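Before the Gripper Touches the Door

At Ovari, every new motion begins in simulation, and the house rules for this stage fit on one page. The first rule is simple: the fingers start open and empty.

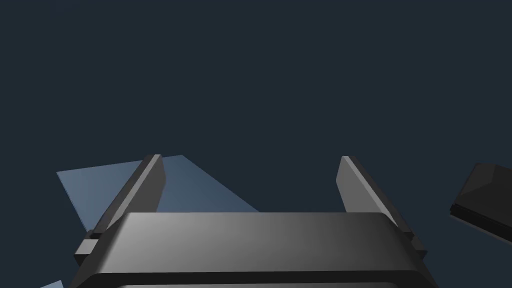 Çınar Dudura

The team wrote the page in October, after a planner at the Clallamik site passed its tests with wrong start poses. Now each door task needs 2,000 simulated runs before a real arm may try it. A person must review 20 of them from start to end.

The second rule is about the view. When the wrist camera is tilted, the window and the wall lie at an angle, and the software must still know which way is up.

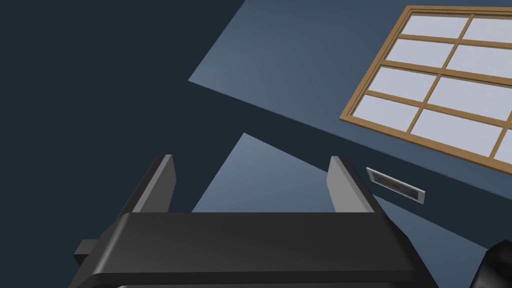 Simulation still: Ovari

I find this rule the most useful one. In the last series of 1,602 runs, five were stopped for a lost horizon, and the engineers could repair the fault the same afternoon.

The third rule concerns contact. The fingers should close on the knob itself and leave the door surface alone.
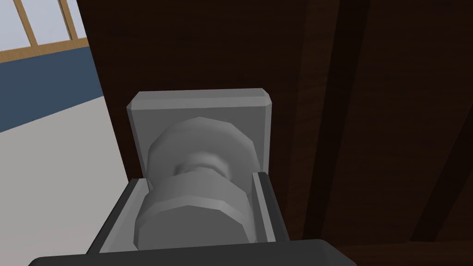

What Gets Written Down

Each log keeps the start pose, the grip force limit and the name of the reviewer. Failed runs stay in the record for the next team.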